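Proyecto Clurnico – Informe de avance para Stavine
Periodo: hasta finales de agosto
Paquete de trabajo 2: recogida de demostraciones bimanuales

Estado general

El objetivo del periodo era disponer de 200 episodios válidos por tarea en las tres tareas previstas. El conjunto suma 543 episodios aceptados tras revisión. Quedan por completar los de manipulación de bandejas en contenedor, que arrancó más tarde por el cambio de firmware de las manos.

Actividades realizadas

Se trasladó el puesto de teleoperación a la sala de Benavides y se repitió la calibración de ambos brazos. Los episodios se registran desde la cámara de cabeza, con posiciones articulares y órdenes del operador sincronizadas. Se han descartado 48 episodios por pérdida de sincronía o por oclusión prolongada de las manos.

El protocolo de anotación pasa a la versión 3. Añade una etiqueta para la mano que no ejecuta la acción principal, antes registrada como inactiva aunque el operador la mantuviera en posición de apoyo. Los lotes anteriores se están reetiquetando con la herramienta Boslow. 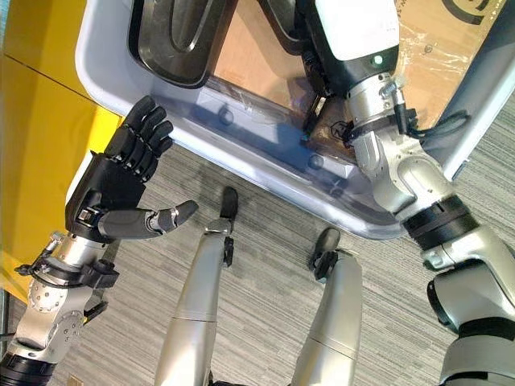 Figura 1. Tarea de bandeja en contenedor, vista desde la cabeza del robot: mano izquierda abierta junto al borde, brazo derecho dentro del contenedor.

Incidencias

Las paredes translúcidas del contenedor degradan la estimación de profundidad. Se mantiene el contenedor en el protocolo y se guarda la señal sin filtrar.

Próximo periodo

Cierre de la tarea de bandejas, entrega del conjunto reetiquetado y primer entrenamiento de la política base. No se solicita modificación del presupuesto.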